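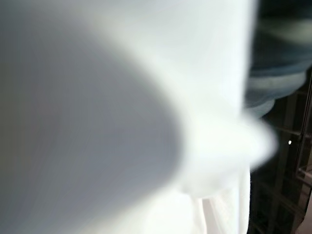
White fabric, close up.

Posted in: Studio Software, Out and About | 1/18/18

Voleck, who make the booking app half the wedding photographers I know grumble about, opened their Drelley office to customers for an afternoon. I went for the new calendar sync and stayed for the sandwiches, which were better organised.

Qianru Ding ran the demo. She loaded 27 shoots, moved one to May, and three invoices followed it there. Applause, mostly from staff.

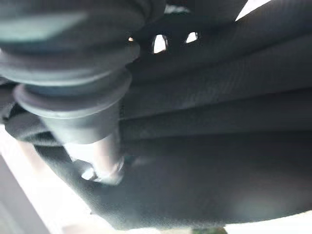
Then Bello Danladi took questions. Could the app chase late payers without sounding like a bailiff? It could, in 41 templates, the politest of which I plan to send to Pettigrew's, who have owed me for an album for longer than I care to say. Would contracts work offline? "We're looking at it," which is what they told us at Tusden.

I came away with a pen and a discount code that expires before my subscription does.

3 comments | 41 shares

We use cookies to improve your visit. Accept / Settings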